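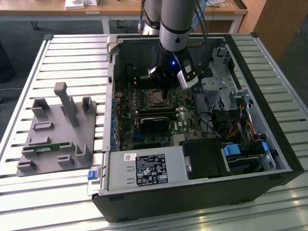 Call for Participants: Gripper Fault Review, Wibisono Disassembly Line

Zendow is seeking participants for a safety review at its Tultcombe site, where robotic arms take apart used desktop computers for parts recovery.

In May, an arm on the Wibisono line failed to stop when its gripper met resistance while removing a memory module. The arm kept pulling and lifted the computer case off the worktable. The force limit had been reset to its default value during a software update, and the fault was not reported to the operator's screen. No one was injured. The line has since run at reduced speed, with operators kept outside the marked area.

Participants will:

Observe removal tasks on open desktop towers and record any motion they consider unexpected.
Practice the stop procedure from the operator's station.
Compare two versions of the Dromow warning display and complete a written questionnaire on each.
Attend a closing interview.

The review consists of 7 sessions held over one month, each lasting roughly 168 minutes including breaks. Sessions begin at 9 a.m. Participants are paid for each session attended, and travel costs within the county are refunded.

Applicants must be 18 or older and able to stand for long periods. Experience in computer repair, recycling or machine operation is welcome but not required. Current Zendow employees who work on the line are not eligible. Safety glasses and closed shoes are mandatory on the floor; glasses are supplied.

To apply, send a one-page letter and details of any relevant work history to the Safety Office, Zendow, Tultcombe. Please mark applications "Gripper Fault Review." Selected applicants will receive a consent form and a copy of the incident summary before the first session.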